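The Last of the Loopers

Cursive was supposed to be dead by now. It has been declared so every few years since the typewriter, usually in a piece much like this one, and it keeps turning up at the funeral in a nice jacket.

My own comes out twice a year, for checks and condolences. Everything else I print, in small capitals that a pharmacist once complimented. So when the night school in Nungate put a penmanship course in its spring catalog, between Small Engines and Beginning Bridge, I signed up out of something like guilt. I expected four retirees and a box of tissues. The class had a waiting list.

It meets Tuesday at seven, in a room with chairs made for ten-year-olds. The textbook is the Dirnen Method, a spiral-bound manual of 171 pages, the first 40 of which concern posture. Dirnen has firm views on elbows. Dirnen believes the lowercase r has been allowed to drift and that we have all let it happen. By week three I had filled a notebook with ovals and could feel muscles in my forearm that I had assumed were decorative.

The arguments for keeping cursive are familiar. It is faster (mine isn't). It is good for the brain, like crossword puzzles and fish. It lets you read your grandmother's letters, which assumes she wrote any, and that they were about something other than the price of carpet. The arguments against are shorter. Children have a limited number of hours, and at some point they need to learn to type.

What people want, as far as I can tell from the small chairs, is a decent version of their own name. Half the class skipped straight to it. We are asked to sign constantly, on screens at the hardware store, with a fingertip, and what comes out looks like a seismograph reading from a quiet day. A person can put up with that for years and then one afternoon mind it very much.

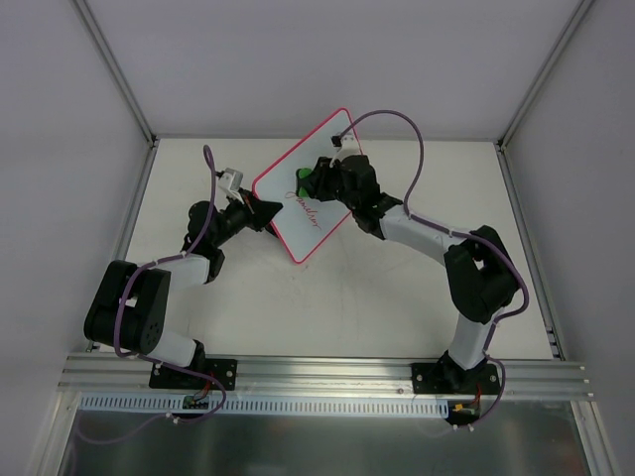 One of my classmates told me over the vending machine that she had changed her signature at thirty, after the divorce, and that her bank still hadn't forgiven her. It took her a whole winter to settle on the capital. She thought everyone should be allowed a second one, the way you get a second set of teeth.

Capitals are where the vanity lives. The Dirnen S is a stern affair, upright as a coat hook. The rival school, Pana, gives it a loop you could hang a towel on. The two camps do not mix. Pana people buy their nibs by mail from Murakami, a pen shop with a catalog of 384 items, and they will tell you which 20 you need. I came home with a pen that cost more than my shoes and leaks only when I wear white.

There is a newsletter, of course, with nearly 3,000 subscribers. Every issue is typed. I wrote to ask about this and got back a handwritten card, very handsome, of which I could make out "thank you" and possibly "goats."

The course ends in May with an exhibit in the hallway. Each of us is to copy out a passage of 200 words in our best hand and sign it. I have chosen mine for its shortage of r's. The signature is coming along, although the middle still collapses if I think about it, and last week I caught myself practicing it on the back of the gas bill, elbow where Dirnen wants it, while the soup boiled over.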